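The Slow Train at Nemley

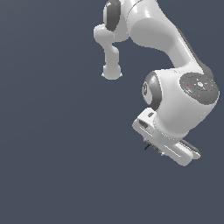 I have a theory that you can judge any amusement park by the ride nobody's kids ask for. The big coaster will take care of itself. It has its own T-shirt. What I want to know is how a park treats the thing in the back corner with the four-minute wait and the grandparents in it.

At Nemley, that thing is the train.

We went in November, on purpose, for the off-season rate and because my friend Na-rae Cheon had been telling me for years that a park in November is the only park worth paying for. She grew up a short drive away and worked two summers there selling frozen lemonade out of a booth shaped like a lemon, so she talks about the place the way other people talk about an ex they still have dinner with. Her husband, Tae-yang Bang, came along to carry the coats. I brought my nephew, who is nine and had prepared a schedule.

The schedule had us at the Zostlow by opening. Zostlow is the coaster, named by somebody who must have been paid by the letter. It has 2 drops, one that you can see from the parking lot and one that you can't, and the second is the reason I now have opinions about neck muscles. My nephew rode it five times before lunch. I rode it once, bought a coffee, and stood at the exit holding his hat like a valet.

I'll say this for the Zostlow: the line moves. A sign at the entrance warned us to expect 90 minutes from that point, and we walked past it at the speed of people late for a bus. There is a particular pleasure in strolling down all those empty switchbacks, left, right, left, right, when you could duck under a chain and be done with it. Tae-yang ducked. Na-rae walked the entire thing out of respect.

Lunch was at Fikano, the indoor food hall, where they've gone for a sort of Italian village at dusk. The ceiling is painted with stars and the laundry strung between the balconies has been hanging there since Na-rae's lemon days (she recognized a pair of bloomers). I had the meatball sandwich. It was a meatball sandwich. The fries were very good, salty and a little burnt at the ends, and I'd have gone back for more if my nephew hadn't been tapping the schedule with a ketchup packet.

After lunch things fell apart in the usual way. The log flume was drained for the season. The bumper cars were open but the boy in front of us cried until his father agreed to sit in the same car with him, which meant a long negotiation over who got the wheel. Then it started to drizzle and everybody over forty in our party, meaning three of us, voted for the train.

So. The train. It makes one loop of the park, starting behind the carousel, and it takes as long as it takes. The cars are green with open sides and slatted benches that leave a pattern on you. The conductor that afternoon was a man named Sohail Farooqui, according to his badge, and he did the narration live into a microphone with a bad cord, so that every so often a chunk of local history would go missing. We learned that the hill behind the park was settled in 1641 by a man who had been thrown out of [crackle] for owning a [crackle]. I've looked it up since and found nothing, and I prefer his version anyway.

My nephew had come aboard with his arms folded. The first stretch goes past the service sheds and the backs of things: the unpainted side of the haunted hotel, a stack of spare horses from the carousel with their legs in the air, the lemon booth shuttered and leaning on a fence. Na-rae made a small noise at that. Then the track drops into the woods, where the park has put up a series of little painted scenes that I'm told once had a story. There's a bear at a desk. There's a family of foxes having what looks like a difficult Thanksgiving. Farther in is a frog king, on a throne, whose arm goes up and down very slowly, and as you pass he says, "Um."

That's all he says. According to Na-rae he used to have a full speech of welcome, something in rhyme, and one spring the tape wore out and this was what remained. The park left it. By her second summer the staff were calling him Um, and now the gift shop sells an Um keychain, an Um mug and a plush Um that says it when you squeeze his stomach.

My nephew unfolded his arms. He wanted to know if we could go around again.

We went around again. We went around, in the end, until the lights came on along the track, and each time the arm rose and we all leaned out over the wet side of the car waiting for it. "Um." Tae-yang, who had said perhaps a dozen words all day, laughed so hard the coats went on the floor. By the third loop Mr. Farooqui had started leaving a pause for it in his narration. The Zostlow was still running with no line at all, we could hear it clattering away over the trees, and the schedule was in my pocket getting damp.

I mentioned all this to my neighbor Kyung-hwa Ra, who has taken three kids through every park within 400 miles and isn't sentimental about any of them. She asked what I'd paid for parking. I told her. She shook her head and then said, in a perfect frog, "Um," so clearly I'm the last person in the county to find out about him.

A few practical notes, for anyone thinking of going before they close up for the winter. Bring gloves for the train, as the handrails are metal and you will want to hold one. The restrooms by the carousel are heated, the ones by Fikano are not. Weekday tickets are cheaper at the gate than online once the fee is added, and the woman at the gate will tell you so herself. If you're buying a plush Um, squeeze it in the shop first. Ours came home mute and I've had to do the voice.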